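Progress report to the Jilberg Fund, February 2, 2020
Karaki drinks project, January

What a good month! We tried 31 berry drink recipes in January and kept 29 of them for the next round of tasting. The two we dropped were far too sweet. Spending came to $595, nearly all of it on fruit and bottles from Dutitz, and we are still inside the budget you approved.

The new prep room at Gratberg is in use, and we love it. White walls, white tables, plenty of light, and so much easier to wipe down than the old counter!
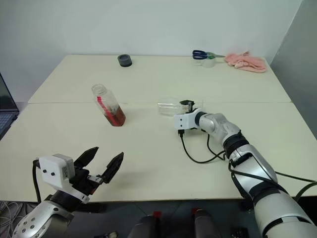

Color is the part we're most excited about right now. The deep reds hold up beautifully in clear plastic, and against a white tabletop even a little dark red liquid in the bottom of a bottle stands out. We'd like to stay with clear bottles through the next round. Label samples are still to come from Dutitz.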